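Sourdough rye, the second winter

I started baking rye bread last year and wrote about it here maybe too often. A couple of people asked if I was still doing it. I am, and the recipe has changed enough that the old post should be ignored.

The bread is mostly rye with a little wheat flour, and it goes in a loaf pan. My neighbor Relu Ghiță gave me the starter. He has kept it going for years in a jar with no lid, just a saucer on top, and he feeds it when he remembers. Mine gets fed on Thursday nights and lives in the refrigerator the rest of the time.

What I changed first was the flour. I had been buying the coarse rye from Samton, and the crumb was always a little sandy. The finer one from Ursu costs more but takes up water better, and the loaf slices without crumbling. I still put a handful of the coarse flour in for taste.

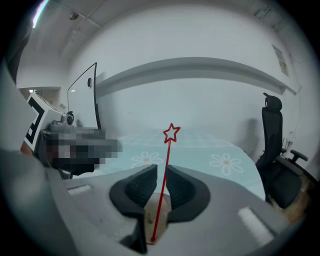
The table with its pale blue cloth.

The second change was the amount of water. The dough should be much wetter than wheat dough. It doesn't get kneaded at all. I stir it with a wet spoon until there are no dry patches, scrape it into the pan and smooth the top with wet fingers. If it looks like mortar, it is right. Last year I kept adding flour until I could shape it by hand, and every loaf came out like a brick.

I also stopped using caraway in every loaf. I like it, but it takes over, and by the third day the whole bread box smells of it. Now I use coriander seed, toasted in a dry pan and crushed a little. Two teaspoons is plenty for one loaf. 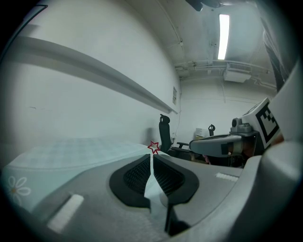
Timing and temperature

My kitchen is cool in winter, 21 degrees Celsius on a good day, and most recipes assume something warmer. I tried the oven with the light on, which got it up to 26, and that made the biggest difference of anything I did. The dough rises in roughly two hours there. On the counter it can take all afternoon, and it tastes more sour, so if you like it sour, leave it on the counter.

I go by the top of the loaf. When small holes start to show through the flour I dusted on it, it goes in. If you wait until there are a lot of holes, the middle sinks in the oven. It still tastes fine but it looks bad and the slices are short.

I bake it hot for the first fifteen minutes, then turn the oven down and leave it close to an hour. Then it comes out of the pan and goes back in on the bare rack for another ten minutes so the sides firm up. 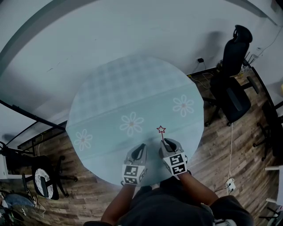 Cutting it too soon is the mistake I made most last year. Rye needs a full day wrapped in a towel before you touch it — two is better. The inside is gummy before that and it sticks to the knife. Yuzhen Long, who I swap bread with at work, waits three days and says hers is best on the fourth. I have never had a loaf last long enough to check.

For the pan, I use a plain one from Erkutwood with straight sides. I grease it with butter and then dust it with rye flour. Oil didn't work for me. The loaf stuck in one corner every time, and I lost a piece of crust getting it out.

It keeps a week in the bread box. I eat it with butter and salt, or with pickled herring when I can get it. Stale ends go in the freezer, and when there are enough of them I dry them in the oven and grind them up. A few spoonfuls of those crumbs soaked in hot water can go back into the next dough, and it makes the color darker.

I want to try one with grated apple in May, if the kitchen has warmed up by then.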